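Boxing keeps handing out interim belts and I'm tired of it. Rodrigues held one for 159 days. Never defended it once.

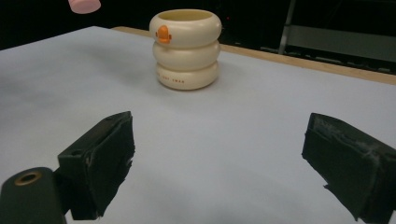
Who gets the shot?

Drikum, apparently. Ranked 9 and no win over anybody above him. Bitska waits. Again. Teh rankings mean nothing if you skip them.

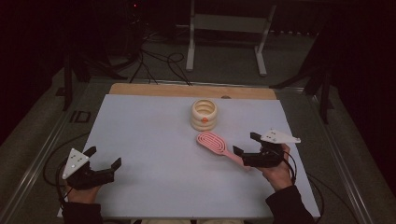

Cream cup and pink hairbrush.

Fans paid anyway, 3954 of them. Good crowd, bad fight. 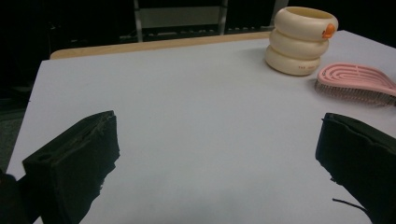

By Meenakshi Pisharody | Apr 3, 2024

So strip the belt. Make them fight eachother, winner takes it. Simple.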